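3.2 Fixture layout and mounting hardware

The trials reported in this section concern the storage of small parts in shallow household trays. Four layouts were compared at the Tsao test room, each with the same tray and the same set of 20 parts. Layouts differed only in the spacing between compartments and in the height of the tray wall. The tray was emptied between trials and its position on the table was restored from tape marks.

Spacing was found to matter more than wall height. With wide spacing, parts were placed in the correct compartment in most trials. With narrow spacing, errors were concentrated in the outer row, where the wall left little clearance for a part held at an angle. Wall height affected the time per part but had no clear effect on placement errors.

Edge profile was treated separately. A textured edge gives a different contact from a smooth one, and the two were not pooled in the analysis. The same convention is used for hardware in Figure 4, where surface texture and the shape of projecting parts are considered independently of overall size.

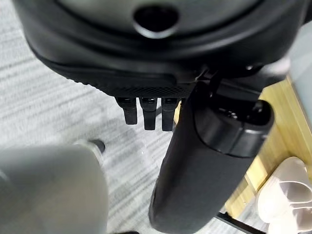
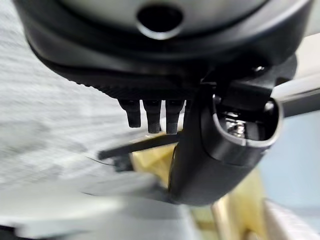

Household Storage Group, Curkia Laboratory

Figure 4. Black housing with a textured band or edge and three black prongs side by side, both views. The leftmost prong is slightly shorter in each. A metallic screw is visible inside an oval opening in the second view only.

We use cookies to remember your reading preferences. Accept | Manage settings

In total, 129 trials were retained. Trials in which the tray moved from its marks were excluded before coding. Coding was done by M. Belhaj and repeated by P. Sibiya for a subset – disagreements were settled by discussion, and the first code was kept where no agreement was reached.

The parts list was taken from the Jamska inventory, which holds 800 entries, and was restricted to items that fit a single compartment without folding. Soft items were left out. Their placement depends on how they are folded beforehand, and this was not controlled in the January sessions. Results for the restricted list are given by layout in Section 3.3.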